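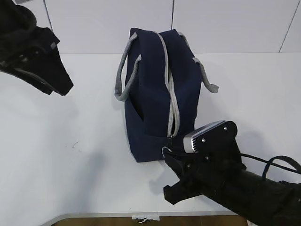 The zipper task at the Nustholm bench: one gripper close to the pull, the second arm on the other side of the bag.

The stop that nobody pressed

I think we are too polite to our robots. In December, at Nustholm, an arm working on a zipper task continued to pull after the zipper had jammed on the cloth. The bag slid, the handle caught on the other arm, and both arms went on for 11 seconds. Three people were standing near, and the red button was within reach of each of them. The result was a bent finger and a broken cable, so a small accident. I was one of the three.

Afterwards Remedios Dumlao, who wrote our report, asked each of us why we waited. I answered that I wanted to see if the arm would recover. Fongchan Kaewkla answered the same. Decha Phetsri said that he did not want to spoil the run, as it was number 527 and the series was going well.

The report blames the force limit, which was set too high for soft things. I agree with this, and the limit is now lower. But I do not agree that the matter is closed. A soft bag does not push back like a metal box. It folds and it moves away, and for some seconds a failure looks very similar to normal work. A person must decide in this time, and we have taught people that a stop is a cost. At Nustholm every stop was written in the log with a name next to it.

Beathag Tosh has argued with me that more stops will give us worse numbers. This is true – and I would accept the worse numbers. I propose that the names go out of the log, and that a new operator must press the button several times in the first week, also when all is well, until the hand knows the way.

We use cookies to remember your settings. Accept | Manage choices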